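Hi all, I'm Spyros, and I run Mullari, the TV recap site for people who yell at their screens. We've just started on Wilell (yes, the creepy lake town one) and I can't keep up on my own anymore, so I'm looking for two recappers!

You'd write one recap per episode, 800 words tops, up by noon the day after it airs. Pay is $90 a piece. There are 12 episodes this season, and we'd split them between you. Spoilers are fine – just keep them out of the headline, please. I got over 204 angry emails in February and I'm still answering them.
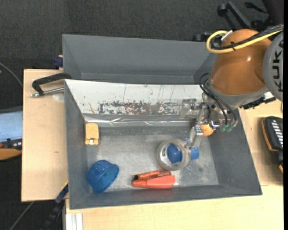

Jobs & Calls

To apply, send me a sample recap of any drama episode you loved or hated, plus a line on who you think took the Ogilvie baby. Nektarios Fragkou edits everything and he's very nice about commas. No degree needed, any time zone works.

Posted Apr 10, 2021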